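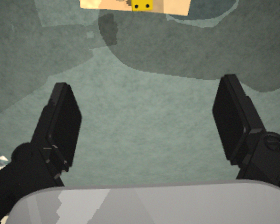
4.2 Return rates and late diaries

Of the 71 households that took a sleep diary in June, 31 sent it back on time. Another 19 came in late, most with the last few nights filled in the same pen and the same handwriting slant, so we flagged those nights and left them out of the main count. The rest never came back. Return was better in Kidby than in Wulamis, where the bakery shifts start early and people told us plainly they were too tired to write anything down at bedtime.

In all we kept 803 nights. A night was kept if it had a lights-out time and a wake time, even when the middle part (wakings, bathroom trips, noise) was blank. Pavlović used a stricter rule and dropped any night with a blank. We tried that too — the pattern stays the same but the error bars get wide enough to be no use.

Figure 3. Lights-out time by town, kept nights only. Flagged nights are in the appendix.

Naps were a problem. The Sulline form has one line for naps and people wrote all sorts of things on it, "dozed", "couch", a check mark. Graciela Espinoza coded these by hand and a second reader went over her sheets. Where the two disagreed we took the shorter nap. Might be wrong for the older adults, who seem to under-report anyway, but we had no better rule at teh time.

Weekend nights are treated seperately in 4.3. Shift workers are in both sections.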